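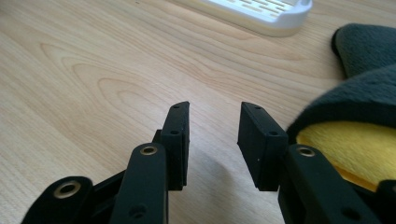
Esance bill tracker, two months in

Quick one, I've got a claim appeal due and no time. But people keep asking so.

Esance is the app from Hendano that's supposed to sort out your medical bills and match them up against the EOBs your insurance sends. You scan the paper or forward the PDF, it reads it, puts the two side by side. Flags stuff that doesn't match. I pay for the family plan. Own money, no code, no affiliate link.

My situation: high deductible plan through work, spouse on the same one, a kid with asthma, a knee that needed an MRI in February. Lot of paper. Used to live in a shoebox and a spreadsheet I stopped updating every spring.

Setup

Fine. Plan details took me one evening. It wants your deductible, your out of pocket max, copays, coinsurance, and it wants the family numbers separate from the individual ones, which I liked. Most of these apps lump them. Mine didn't pull in from the insurer's portal, it just spun, so I typed it all by hand off the summary of benefits. Two-factor login works. Password rules are a pain.

Scanning

Good on hospital bills. Good on labs. Bad on anything from a small practice that still prints on the pink paper. Our allergist's statements came in with the date of service in the patient name box every single time, and you can't fix one field without retyping the whole top section. Please let me fix one field.

Forwarding by email is better. Use that if your providers do PDFs at all. It picked up procedure codes correctly on everything I forwarded, and it gives you a plain English line for each code. Not always a helpful line. "Office visit, established, moderate" ok thanks.

Matching

This is the part you pay for. I put in a backlog of 196 documents, bills and EOBs together, and it matched 162 of them without me touching anything. The rest I had to drag together or mark as orphans. Most of the orphans were radiology, where the group that reads the scan bills under a different name than the place that took it. A person would get that in a second. The app doesn't seem to learn it either, I told it once and it asked again the next month.

But. It caught a double billed nebulizer kit I'd have paid. 50 dollars, not life changing, still mine. Called the billing office with the two lines on my screen and it was gone in one call.
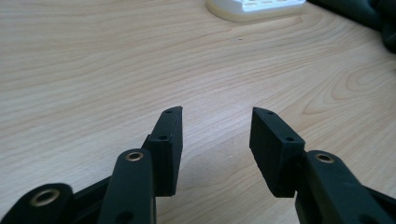 Black gripper, jaws open over a light wood tabletop.

Appeals letters

There's a letter writer. You pick the denial, it fills in the claim number and member ID and gives you three paragraphs. They're stiff but usable. It left out the denial code on mine and the insurer bounced it back asking for exactly that, so check before you mail anything. Also it doesn't warn you about the filing deadline unless you turn reminders on, and reminders are off by default. Who decided that.

Compared to the others

I ran Pastor for a year before this. Pastor's cheaper and the calender view is nicer, but it's really a payment reminder with a folder attached, no matching. Clusberg has a human you can talk to, which sounds great, and the one I got (Maximiliano Quintana, very patient guy) did find a coding error on the MRI. You wait days for a reply though and they take a cut of what they save you. For one huge bill I'd go Clusberg. For the steady drip of small ones, Esance.

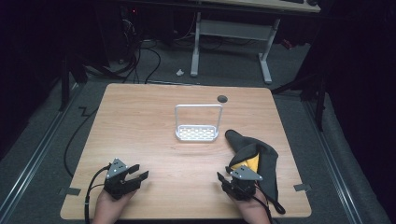 And if you only see a doctor once or twice a year you don't need any of them, a folder is fine.

Privacy

Read the policy. It's long. They say no selling of health data, and there's a delete everything button under Account that asks you to type your email. Didn't try it, obviously. Your export is a CSV plus a zip of the scans, and the file names are a string of random letters so good luck finding anything in there. I'd like the provider and date in the name.

Support

Chat only, closes at 5 pm. Got a real answer on the portal problem the second time I asked: their link to my insurer is down, no date for a fix. That was weeks ago, still down.

Pros
matching, when it works
family and individual deductible tracked seperately
plain view of what's left to hit the max

Cons
pink paper statements
no single field edits
reminders off by default
portal link dead for my plan
export file names

Would I renew, yes, one more year. It more or less gets me through the pile on a lunch break now. If the portal link's still broken when the renewal email shows up I'll take another look at Pastor, maybe they'll have matching by then. Will update when the knee claim settles.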